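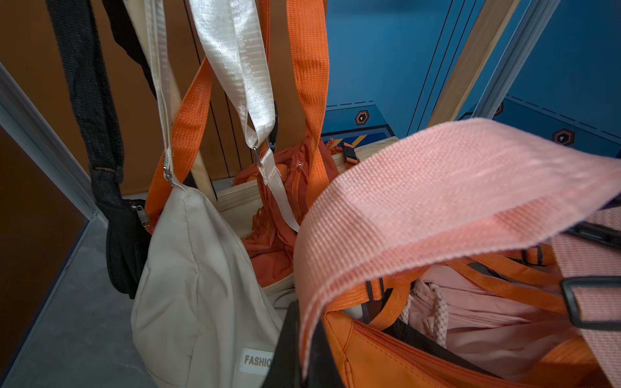 *Bags hanging by their straps, blue wall to the right.*

# Hetska order and account FAQ

Answers to the questions we get most often about placing, changing and cancelling orders on Hetska. For fees, see the schedule in your account menu.

## Orders

**What is the difference between a stop order and a stop-limit order?**

A stop order becomes a market order once the trigger price trades. It will usually fill, but the price can be worse than your trigger. A stop-limit order becomes a limit order at the price you set. It won't fill at a worse price than that, and it may not fill at all if the market moves straight past it.

**My stop was at 6.56 and I was filled at 6.49. Is that a mistake?**

Probably not. If a share closes above your stop and opens below it the next morning, the order triggers on the opening trade and fills at the prices then on offer. The fill report in your order history shows the triggering trade and each part of the fill. If the two don't match up, send us the order number and we'll look into it.

**Can I attach a stop to an order that hasn't filled yet?**

Yes. Tick **Add exit** on the order ticket. The stop stays inactive until the entry order fills. If only part of the entry fills, the stop covers that part, and its size goes up as more fills come in.

**Do stops trigger in the opening or closing auction?**

They can trigger on the auction price. They don't trigger on indicative prices shown before the auction.

**How long does an order stay open?**

Day orders lapse at the close. Good-till-cancelled orders stay open for up to 193 calendar days, then lapse. We send an email before that happens. Stops attached to a position follow the same rule, so check them if you hold for a long time.

**What happens to my open orders when a share goes ex-dividend or splits?**

Ex-dividend: nothing, your prices stay as you entered them. Split or consolidation: all open orders in that security are purged and you need to enter them again.

**Which securities can I use trailing stops on?**

There are 462 on the current list. It is reviewed each June, and a security can come off it sooner if trading thins out. Existing trailing stops are left in place when that happens, but you can't change them, only cancel.

## Practice account

**Are practice fills realistic?**

For small orders in heavily traded shares, fairly. The practice account fills you at the quoted price and doesn't account for your place in the queue. Limit orders will look better there than they do with real money. Evaristo Bañuelos has written a longer note on this, which you'll find under **Guides**.

**Can I move my practice orders to my live account?**

No. Watchlists and ticket defaults can be copied across, orders can't.

## Money and records

**When can I use the money from a sale?**

You can use it to buy again as soon as the sale fills. You can withdraw it once the trade has settled. Withdrawal requests received after 1910 Sydney time are processed the next business day.

**Where do I find my trade confirmations?**

Under **Records**, then **Confirmations**. They can be downloaded as PDF or CSV.

**I moved over from Medrano. Where is my old cost base?**

Medrano doesn't send purchase history with a transfer. Enter it by hand under **Records**, then **Parcels**, or upload a file in the format shown on that page. Questions about failed uploads go to Jinlong Su on the transfers desk.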